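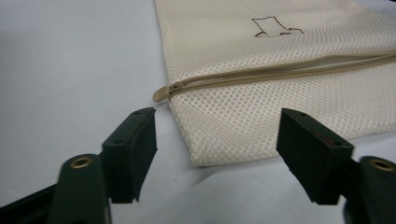 Washing Delicates and Small Items

Sort before you start. Bras, tights, baby socks and anything with lace or thin straps should go in a mesh bag, and the bag should be no more than half full. Clothes packed tight come out with soap still in the folds.

Fasten hooks and close any zippers on the clothes first. Turn knits inside out. Put heavy things like jeans and towels in a separate load – they pull on everything else.

Use cold water and the gentle cycle. A tablespoon of liquid detergent is enough for a small load. Skip fabric softener on anything stretchy.

Close the bag all the way and tuck the zipper pull under the elastic cover if there is one. If there isn't, a small safety pin through the pull will hold it. Check the pin for rust every few months.

Sweaters need a bag to themselves. Fold the sweater loosely and roll it once. After the wash, press it in a towel and dry it flat, away from the radiator. It can take up to two days in winter.

Empty the bags as soon as the machine stops. Hang them open to dry and pick the lint out of the corners. A torn seam can be fixed with a short row of zigzag stitch in polyester thread.

Reader tip from Marta Tymoshchuk: keep one bag hanging on the bedroom door and drop single socks into it during the week. On wash day, zip it up and put it straight in.

Last updated 9th January

Next: Getting candle wax out of a tablecloth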